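Notebook, textiles bench / folding + packing
February 7, 2021

Picking up from the Kimel jackets. Shell jackets are done, all of them go flat in thirds and stay there, nothing more to say. Puffers are the problem. They go flat, you turn around, they are a loaf again.

Target is still the Prakthorpe carton, the shallow one. Inside volume on the sheet says 2,706 cubic inches, I get closer to 2,500 once the flaps are folded in. Use my number. Whoever wrote the sheet measured the outside I think.

Tried so far:
Sleeves in first, then thirds, then up from the hem. Fine for the thin ones. On the thick ones the sleeves make a ridge down the middle and the whole thing rocks.
Sleeves crossed at the back, half, half again. Better. Hood is in the way if there is a hood.
Roll from the hem. Smallest by far but comes out like a bolster, wastes the corners of the carton, and the baffles stay creased after. Not doing this for anything going to a customer.
Åberg method (from their care leaflet, the one pinned by the sink): zip up, face down, press from hem toward collar, wait, then fold. The waiting is the part everyone skips. Gave it 5 minutes by the clock and it made a diffrence.

Note the leaflet is Åberg and the old labels say Asberg, same outfit, don't file them twice again.

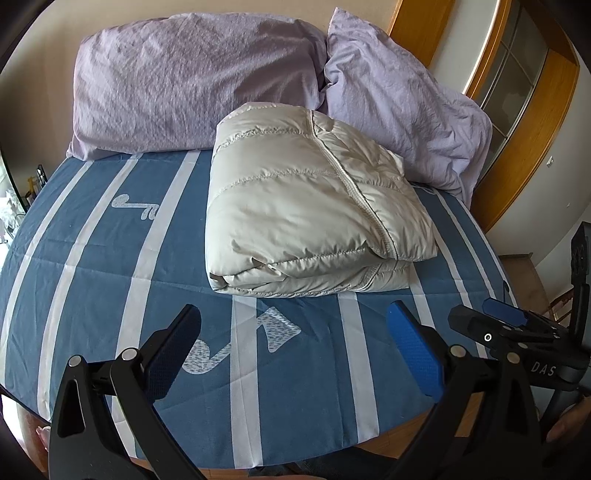

Folding on the bed vs on the bench. I keep going back to the bed and should stop. Mattress gives under your hands so you never really push the air out, you just push the jacket down into it. The bench is hard and you feel it when the fill bottoms out. Also on the bed I square things up by eye against the pillows and the eye is lying. Cream puffer is a good case, neat enough bundle, but narrow at the top and wide toward the bottom right, with that corner sticking out past the rest over the blue sheet. In a carton that corner is what catches the flap. The stripes on the sheet could be used as a guide if they were straight but they curve off on the left side so no. Tape lines on the bench, do that.

Where to fold: on the stitched seams if at all possible. Folding across the middle of a baffle fights you and bunches up in short wrinkles. Seam folds lie down. For three seams showing you get a natural top / middle / front, so plan the folds from the seams and let the size come out how it comes out, then adjust. Ribbed edges go inside when there's a choice, they're stiffer than the shell.

Still to do
- tape the bench, 32 inch run, marks both sides
- redo the thick ones w/ the Åberg wait, bench only
- light colors: wipe bench first!! beige and cream show everyting
- ask Kimel if tissue between layers is required or just nice to have. The June order had it, the last one didn't
- roughly how long per jacket? didn't time it, was too busy swearing at the hood ones
- return the clips to the drawer

Carton tape is nearly out. One roll left under the bench, behind the scale.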